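The Gray Bin at Feswood: A Gallery of Odds and Ends

Every shared workroom has a place where things go when their owners stop thinking about them. Ours is a big gray bin with flared sides, and it has outlasted two coffee makers and a rug. I took these notes on a Monday, before the sorting, out of respect. 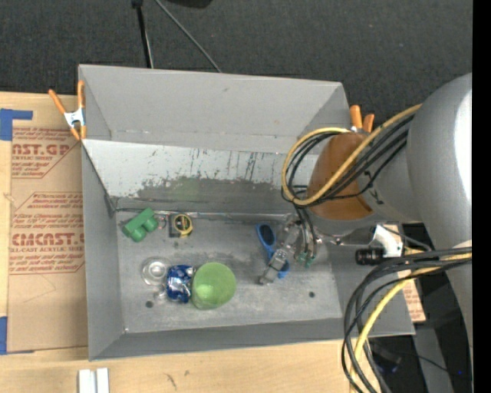 The bin and its current residents, on the light wooden tabletop.

The green toy
Back left, lying at a tilt, blocky, with two rounded bits along its lower side. Feswood has a strict adults-only lease, so make of that what you will. It has been claimed by 7 different people, all of whom wanted it for a nephew.

The yellow and black one
I'm calling it a tape measure until somebody proves me wrong. We own 11 tape measures on paper. On any given afternoon the number available for measuring is lower.

The blue crumpled thing
Shiny, a little silver, possibly a can, possibly foil. Recycling goes out through the Dradport depot, and the sign by the door says so in letters you could read from a passing bus.

The green cup
Pale, see-through, and the biggest item in its row. The kitchen shelf is 16 steps away. I paced it out in slippers.

The clear round item
Glass or plastic, with bright rings at the rim, tucked in at the left end of the row beside the blue thing. Looks expensive from one side of the room and free with a sandwich from the other.

The blue-handled tool
Scissors or a brush, depending on who you ask and what they've lost. The Hirvonen bench is missing both and has filed a complaint covering either.

The bin itself
Scratched floor, scuffed back slope, a faint green patch in among the scuffs. It cost us 38 dollars at the Clemell surplus sale, and the seller threw in the scratches. There was talk of repainting in January. There is always talk of repainting in January.

Anything still unclaimed by the next sort goes on the free shelf, the cup included.

More from the Feswood workroom
The Drawer of Single Gloves
Extension Cords We Have Known
Clemell Surplus Sale: What We Brought Home
Hirvonen Bench, Before and After (Mostly Before)
A Short Tour of the Dradport Depot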